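4.2 Clothes on the bed

We were delighted by how much the bedrooms had to tell us. Kitchens get most of the attention in studies of household order, and ours took up the whole of Section 4.1, but the bed turned out to be the busiest sorting surface in the home (see Figure 3).
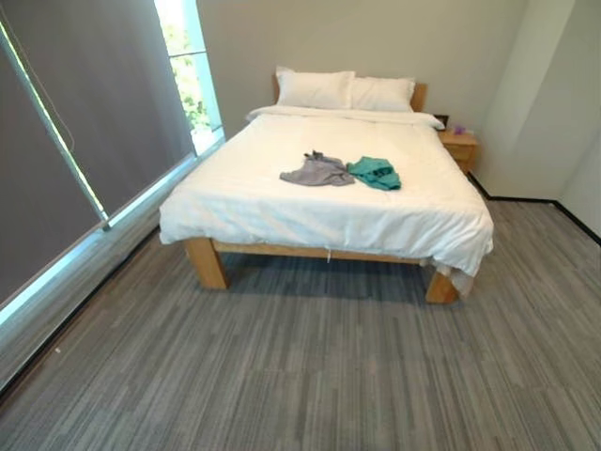

Figure 3. Bedroom with two crumpled garments, one gray and one teal-green, on a white duvet.

4.2.1 The bed as a halfway place

Most of the 15 households in the Kuusisto sample had a word for clothes that are neither clean enough for the drawer nor dirty enough for the wash. Talebi calls these "resting clothes" in his earlier work, and we keep his term because our participants took to it so quickly. Resting clothes need somewhere to rest. A chair was the usual answer in larger bedrooms. In small ones, the middle of the bed did the job, and a bed like the one in Figure 3, with its duvet drawn up and its pillows side by side, offers a wide, pale surface where a gray or green bundle is very easy to spot.

That visibility matters a great deal! When we asked people to talk us through their rooms, they often began with whatever lay on the bed, and they were wonderfully exact about it. One participant told Hakala, "If it's on the bed I have to deal with it before I sleep. If it's on the floor I can step over it for a week." Several others described the same nightly deadline in their own words, and two had given up their bedroom chair to make the deadline harder to dodge.

We coded each garment by shape as well as place: folded, laid flat, or bunched. Both garments in Figure 3 were coded as bunched. Araya and Lahtinen coded the full set separately and disagreed mostly over sweaters, which can look folded when they have simply been dropped well. Those cases went to Kaczorowski, whose notes on sleeves are included in Appendix B and are a pleasure to read.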